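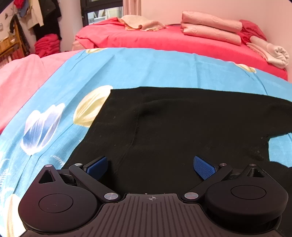 Section 4: Setting up a household survey round

Read sect. 2 first if you haven't. Tablets charged, enumerator list approved, maize and millet conversion table loaded. No table, no round – the form won't open.

1. Log in to Mirkau with your district account, not the national one.
2. Go to Rounds, then New Round. Name it district first, month second, e.g. Turstead December.
3. Pick the recall period. Stocks question is always "today". Meals question is the last 24 hours. Don't mix them up.
4. Set cluster size to 16 households. Smaller wards get the same, ask your supervisor if there arent enough.
5. Load the village list. CSV only. Check the spelling of ward names against the old list, Trurby was in there twice last round.
6. Assign enumerators. Max 5 per supervisor.
7. Press Lock. Wait for the green bar.

CAUTION: once locked you can't change the recall period. You'd have to close the round and start over, and any forms already sent are lost.

Note on grain stocks: enter bags as the household reports them, with bag size. Do not convert to kilos yourself. The system does it. Green maize still in the field is not stock – leave it out.

Note on refusals: mark as Refused and move to the next house on the replacement list. Don't pick a neighbor.

8. Send one test form from each tablet. Should show up under Incoming within 5 minutes. If not, sync again over wifi.
9. Delete the test forms before feildwork starts.

Relief registration is a separate form (Szewczyk module, section 5). Never tell a household that answering puts them on the food list.

Problems with locked rounds go to Ludivine Aubert at the data desk. Include district, round name and tablet number.

Section last changed 8 March 2019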